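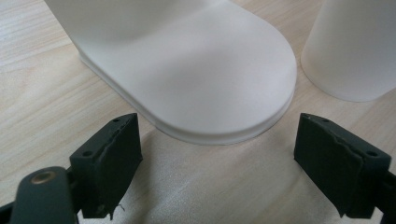
Skalham table top, pale wood finish, new in the catalog this season. Light tone, somewhere between cream and beige with soft tan in it, and the grain is what people notice first. Fine wavy lines, running on the diagonal, no heavy knots in the part you see here. We like it with plain white things on top. The big matte white piece with the rounded base sits on it nicely, and the off-white cup-shaped one next to it, both a little brighter than the wood but not shouting at it. If your stuff is mostly white or off-white this is the top to get. If it's mostly dark get the Skalham Smoke, see the other page.

Top only. Legs sold separate, see below.

What you get
Skalham top, 175 cm long
6 mounting plates, already screwed on underneath
One bag of screws for the legs (short ones, do NOT swap for longer, they will come through)
Felt pads
Care card

Not in the box: legs, screwdriver, oil.

Legs that fit
Harnus straight leg, black or white. Set of 4.
Harnus slant leg, same plate, a bit wider stance. Set of 4.
Wijaya trestle, takes two, no plates needed, just set the top on it. Use the felt pads or it slides.
Old Harnus legs from before the May changeover have a different hole pattern. They do not line up. Please don't drill new holes, call us and we'll send the adapter plate.

Finish
Matte. Comes sealed from the shop, ready to use, you don't have to oil it on day one. Color goes slightly warmer over the first year if it stands near a window. Move your things around now and then in the first months or you get pale patches under them, goes for lamps, bowls, anything with a wide foot. Patches even out later but it takes a while.

Every top is cut from a different board so the grain on yours will be its own thing. Some have tight lines, some wider. We can't pick one for you from the warehouse, sorry, we get asked that alot. If you come by the showroom you can choose from what is standing there.

Cleaning
Damp cloth, wipe with the grain, dry it after.
Mild dish soap ok.
No scouring pads, no bleach, no glass cleaner.
Coffee, red wine, beet juice: wipe right away. The seal holds for a short while, not overnight.
Hot pans need a trivet. Cups of tea are fine on a coaster.

Small scratches can be rubbed out with the Vornel light paste. Put on a little, wait, buff with a dry cloth. Test it on the underside first. Don't use the Vornel dark paste on this top, it gets down in the grain and stays there.

Load
Up to 800 N spread over the top with the straight legs on. Less with the slant legs, see the leg page. It is a table, please don't stand on it to change a bulb.

Shipping
Ships flat in cardboard with corner guards. Two people to carry it in, the driver brings it to the door and no further unless you book the carry-in at checkout. Check the corners before you sign. If one is dented write it on the slip and take a photo, we swap it, no argument. Keep the cardboard untill you've had a good look at the whole surface in daylight.

Returns
Unused, in the original packing. Tops with legs already mounted can't go back unless something is wrong with them. Cut-to-size tops can't go back at all.

Cut to size
Yes, shorter only. Straight cuts. We sand and seal the new edge to match. Put the length you want in the order notes, in centimeters, and we mail you back to confirm before sawing. Adds to the delivery time. For rounded corners ask first, depends how busy the shop is.

Stock
In stock in the pale finish. Smoke is back ordered. White slant legs are low, black is fine.

Samples
Small offcut of the pale finish, free, you pay postage. One per household. Good idea if you are matching a floor, screens show this color too yellow or too gray depending.

Page updated 08/11/2023. Prices on the order form.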